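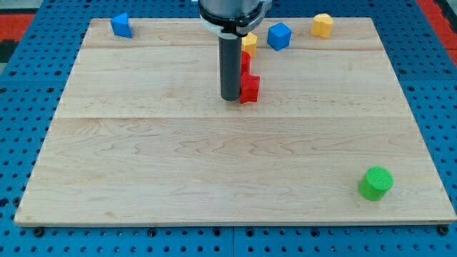 このデータの価格は、税込みですか、税抜きですか。
ガソリンと軽油の小売価格は、どちらも税込みの店頭表示価格です。卸価格の列だけは税抜きですので、二つを引き算する前に、税の扱いをそろえてください。

Plerkis 燃料価格データ 説明書
最終更新:2010年5月26日

概要
Plerkis は、給油所の店頭価格と卸価格を、週ごとに一つの表にまとめたデータです。対象の地域は Rerncombe と Feyisa の二つです。Marnier は去年の12月から卸価格だけを入れています。小売価格はまだありませんので、空欄のままにしてあります。

ファイルの構成
retail.csv 小売価格(週次)
wholesale.csv 卸価格(週次)
stations.csv 給油所の一覧。200か所あります。
notes.txt 訂正の記録

retail.csv の列
week 週の最初の日。年月日を続けて書きます。
area 地域名
station_id 給油所の番号。stations.csv と同じ番号です。
fuel 油種。regular、premium、diesel のどれかです。
price 1リットルあたりの価格(円)
flag 値の状態。下の説明を見てください。

flag の意味
空欄は、普通に集めた値です。
E は推定値です。前の週と次の週の平均を入れました。
C は、公開した後に訂正した値です。訂正前の値は notes.txt にあります。
M は欠測です。price も空欄になります。0円という意味ではありませんので、読み込みの時に0に変換しないでください。

集め方
給油所の看板に出ている現金価格を記録しています。会員価格、カード割引、洗車とセットの値引きは入っていません。同じ週に価格が変わった場合は、最後に確認した価格を使います。休業が続く給油所は、8週までは M として残し、その後は一覧から外します。外した番号は、別の給油所に使いません。

知られている問題
Feyisa の軽油は、データの最初の14週に欠測が多いです。この期間の平均を計算すると、幹線道路の近くの給油所にかたよります。できれば使わないほうがよいと思います。
stations.csv の住所は、表記が統一されていません。町名の後の数字に、全角と半角がまざっています。
卸価格は月末に後から直ることがあります。原油価格が急に動いた月は、直しの幅も大きくなります。

使う時の注意
小売価格は卸価格より遅れて動きます。同じ週の二つの価格の差を、そのまま給油所の利益と考えるのは正しくありません。運送費も人件費も、この差の中に入っています。
地域の平均は、給油所の数が5か所より少ない週には出していません。自分で計算する場合も、同じ基準をおすすめします。

文字コードと形式
文字コードは UTF-8、区切りはカンマ、改行は LF です。表計算ソフトで直接開くと、日本語の列が文字化けすることがあります。その時は、取り込みの画面で文字コードを指定してください。station_id は先頭に0が付く番号がありますから、文字列として読み込んでください。

利用条件
研究、教育、記事の作成には自由に使えます。出典として「Plerkis 燃料価格データ」と更新日を書いてください。表を加工して再配布する時は、変更した列の名前も書いてください。

訂正の連絡
まちがいを見つけた方は、week、station_id、fuel の三つを書いて送ってください。確認ができたものから、次の更新で C を付けて直します。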